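Venitz
Products / Grippers / Trial kits / Harkeck two-finger comparison kit

Harkeck Comparison Kit
Part number 608

Two parallel grippers, one mounting plate, one wrist camera bracket and the simulation files to match. The kit is for labs, workshops and integrators who want to try both Harkeck hands on their own arm before ordering either one in quantity.

Available to buy or on loan. Loan terms are near the bottom of this page.

Overview

Most of the questions we get about the Harkeck range come down to short fingers or long fingers. The short-finger hand is stiffer and easier to keep calibrated. The long-finger hand gets into shelves, bins and drawers that the short one can't reach without the palm hitting something first. Customers used to order one, find it wrong for half their jobs, and send it back for the other. The 608 kit puts both in the same case.

Both hands use the same plate, the same cable and the same driver. Changing over takes four screws and a restart of the controller. You do not need to re-teach the arm, but you do need to load the matching tool file so the tool centre point is correct. Forgetting this is the most common fault reported to our support desk.

What's in the case

Harkeck S hand, short fingers, dark rubber tips fitted
Harkeck L hand, long fingers, dark rubber tips fitted
Mounting plate for seven-joint arms with a standard round flange
Camera bracket, left or right mounting
Cable, 3 m
Spare fingertips, 4
Hex keys
Printed set-up card

The camera is not included. The bracket fits most small depth cameras with a single threaded hole underneath. If yours uses two side holes, ask for the wide bracket when you order and we will swap it at no charge.

Choosing between the two hands

Short fingers (S)

Suits knobs, handles, blocks, jars and anything standing clear on a bench. The grip is firm at the tip and there is very little flex when you pull sideways, so this is the one to start with for doors and drawers. Clearance is the weak point. On a low object close to a wall, the body of the hand will touch before the fingers are in position.

Long fingers (L)

Suits bins, open boxes and narrow gaps. The fingers bow slightly under load. On a light object you will not notice. On a stiff door the tips can walk off a round knob as the arm swings, and you may have to slow the pull or approach the knob from a different angle.

Both hands open to the same width and close at the same speed. The force setting is shared, and the scale reads the same on either hand, but a given setting feels softer on the L because of the flex.

Neither hand is rated for food contact or wash-down. Do not use them in a spray area.

Arms and controllers

The plate fits seven-joint collaborative arms with a round flange. A six-joint plate is available separately. We don't supply plates for gantry systems.

The driver runs on the Appiah controller from version 2 onward. Older Appiah units can be updated over the network, except for the original grey case model, which has to come back to us. If you use another controller, the hand can be run from a plain open/close signal, but you lose force setting and finger position feedback.

Power is taken from the tool connector. No extra supply is needed.

Simulation files

Every kit comes with a licence for the Vulilora model pack. It contains both hands with correct mass, finger travel and fingertip friction, plus a small set of test scenes. You can run a full comparison before the case is opened, and many customers do this while they are waiting for delivery.

The test scenes are plain on purpose and load quickly on an ordinary office computer. There is a block stack, a peg board, an open bin and a cabinet. The cabinet scene is the one our own staff use most, as it shows up differences in wrist angle and knob approach early on. 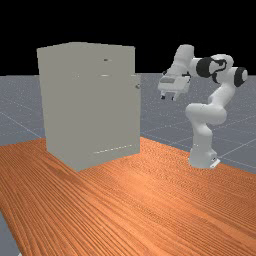 Cabinet scene, Vulilora model pack. Seven-joint arm, gripper open, short of the side knob.

To compare the hands in this scene, load it once with each tool file and leave everything else alone. Run the approach at the default speed first. Watch the wrist joints as the hand nears the knob, and note where the arm is close to a limit. Selorm Nartey in our applications group suggests saving the joint log from each run and laying one over the other, as the difference is hard to judge by eye.

You can move the cabinet closer to the arm or further away in the scene settings. Cabinet colour, bench surface and lighting can also be changed if you are training a vision model and want some variety. Knob friction is set on the high side as shipped. Lower it if your real hardware is polished metal.

The files load in the Vulilora viewer and export to the common robot description formats. Textures are included in the export.

Known issues

The L hand's finger collision shape is slightly thicker than the real finger. Brendan Ó Gríofa is working on a corrected version and it will be sent to all registered kit holders in May.

If the camera bracket is mounted on the right, the simulated view must be mirrored by hand in the tool file. The set-up card leaves this step out. A corrected card can be downloaded from the support page.

Loan terms

Kits go out for three weeks. A deposit is held against the full price and released when the case is checked in. Return freight is paid by the customer. Worn fingertips are not charged for. Bent fingers are.

If you decide to keep the kit, the deposit goes toward the purchase and there is nothing to send back. The simulation licence carries over either way, and loan customers keep the model pack.

Contact

Sales and loans: Akua Lamptey
Technical questions and tool files: Haf Gwynne
Repairs and returns: Yayra Amissah

Please quote part number 608 and the name of your arm and controller when you write.

Related items

Six-joint mounting plate
Wide camera bracket
Fingertip set, soft
Fingertip set, grooved
Appiah controller, version 3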